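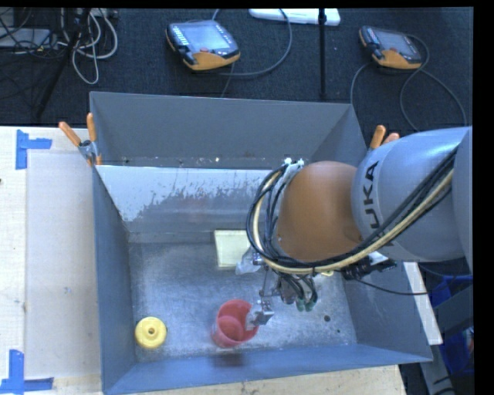 The Slow Arithmetic of a Sourdough Rye

Rye bread is made from a grain that behaves badly by the standards of wheat. It contains gluten-forming proteins, but they do not link up into an elastic network. What holds a rye loaf together is a gel of starch and pentosans, the long sugar chains that absorb many times their own weight in water. A baker who moves from wheat to rye has to relearn hydration, mixing, proofing and baking, in that order.

The bakery at Jundham makes four rye doughs and two wheat doughs. The ryes take up one wall of the production room and most of the schedule. The first build starts on Friday evening and the last loaves are sold on Monday, when they are considered ready to cut.

Flour and water

The flour is a whole rye milled by Skuvari and delivered in paper sacks. It arrives within a week of milling and is rested before use. The bakery logs two values for each batch, moisture and falling number. The second is a measure of enzyme activity: a plunger is dropped through a heated slurry of flour and water, and the time it takes to sink is recorded in seconds. A low number means the enzymes are breaking starch down quickly. A rye with too low a number bakes into a loaf with a sticky line along the base, and no change in oven temperature will fix it.

Acid controls this. The enzyme responsible, alpha-amylase, slows down as the pH falls, and a mature sourdough brings the dough low enough to protect the starch through the first part of the bake. Commercial yeast can raise a rye dough without difficulty. It cannot acidify it, and a high-rye loaf made with yeast alone tends to be gummy inside however long it stays in the oven.

Water is weighed. The large tin loaf, sold under the name Fiore, uses 934 grams of water to each kilogram of flour, counting the flour and water in the sour. The resulting dough can't be kneaded or shaped in the usual sense. It is closer to mortar, and it is scooped into the tin with wet hands and leveled with a plastic scraper.

Building the sour

The sour is built in stages from a small piece of the previous batch. Each stage is held at a different temperature and thickness, and each favors a different part of the culture.

The first stage is loose and warm, and encourages the yeasts. The second is stiff and cooler and is left overnight; acetic acid builds up here, along with most of the sharpness in the finished bread. The third is warm again and short. It favors the bacteria that produce lactic acid, which tastes milder and rounds off the flavor. Skipping the middle stage gives a bland loaf. Stretching it gives one that smells of vinegar when sliced, and customers do bring those back.

In winter the production room drops well below the working range overnight, and the sour is moved to an insulated cabinet made by Cladard. The cabinet has a small heating element and a tray of water in the base. It was bought secondhand and its thermostat reads high, so a separate probe thermometer is taped inside the door.

Mixing and proofing

Mixing is brief and at low speed. There is no network to develop, and longer mixing only makes the paste stickier. Salt goes in at the start with the flour. Seeds, where used, are soaked the night before in hot water and added with their liquid, which has already been subtracted from the recipe. Old bread is treated the same way — dried, crumbled, soaked, and returned to the dough at a small percentage. It holds water well and darkens the crumb.

Proofing is judged from the surface. The top of each tin is dusted with flour, and the loaf is loaded when the flour has cracked and small pinholes begin to show between the cracks. Waiting for the dough to double, as with wheat, will produce a loaf that sinks in the center.

Baking and resting

The oven starts very hot with steam. After the first 35 minutes the steam is vented and the heat is reduced for the rest of the bake. The loaves come out of their tins for the final stretch, standing directly on the stone, so that the sides can firm up. A done loaf reads close to the boiling point of water at its center.

Then it waits. Moisture is unevenly spread in a fresh rye, wet in the middle and dry at the crust, and the starch gel has not set. The loaves are cooled on racks, wrapped in linen, and held for 38 hours before they go on the shelf. A loaf cut early will leave a paste on the knife. One cut on time can be sliced to the thickness of a coin, and it keeps for more than a week at room temperature, cut side down on a board.

Contact the editorial desk | Copyright, all rights reserved | Back to top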